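Stostmont to bring robot arms to Tutivton dish room, staff keep their hours

TUTIVTON, 16 June 2022 - Catering firm Stostmont will start using robot arms for clearing and sorting cups at its Tutivton site. All 52 people on the kitchen team keep their jobs and their hours. Training began in May and is being done on paid time, in simulation first.

"People asked about shifts before they asked about the robot," said Teresa Geraghty, site manager. "So we put shifts in writing first." 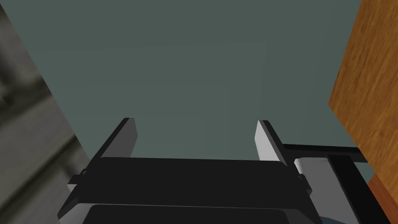

Will anyone lose hours because of the arms?
Contracted hours stay the same for all staff. Time freed up in the dish room goes to food prep and front counter work, at the same pay rate or higher.

What changes day to day: less bending, less lifting of full racks, fewer late finishes. Each shift gets a lead operator, picked from the current team. Three have signed up so far - Ermelinda Bettencourt is the first, after 30 years in kitchens.

"I know where cups end up. Now I get to say so before the thing is switched on," Bettencourt said.
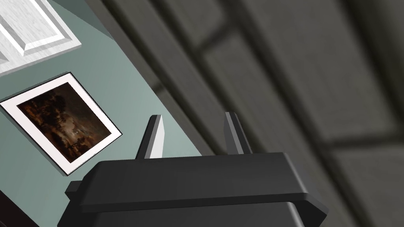 Who can stop the arm during a shift?
Any member of staff, at any time, without asking a supervisor. The lead operator restarts it once the area has been checked.

The control software comes from Vaněk, under a project called Guten. Practice runs take place in rendered rooms with wood tables and ordinary crockery, so staff can comment on grip and approach before the equipment arives on site. A gray mug on its side, for instance, calls for a different approach than one standing up.

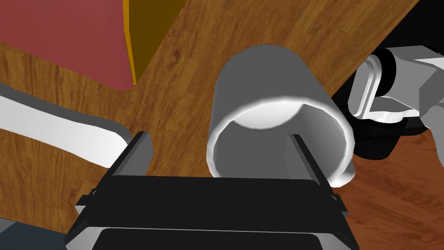
Training and pay

Every employee gets 68 hours of training, spread over the year. No tests, no homework. Lead operators move up one pay grade from day one. Anyone who would rather not work next to the arms can ask for other duties, and the request will be be granted.

Daniyal Bhutto of Vaněk is running the sessions with Danish Paracha, who handles the staff feedback. Comments go in a shared log, open to the whole team,

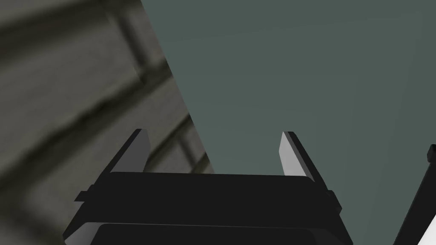 and get a written reply within the week. Changes to speed, layout or break times need sign-off from the staff side as well as management.

Contact for press: Danish Butt, Stostmont communications. Interviews with kitchen staff on request - please avoid the lunch service.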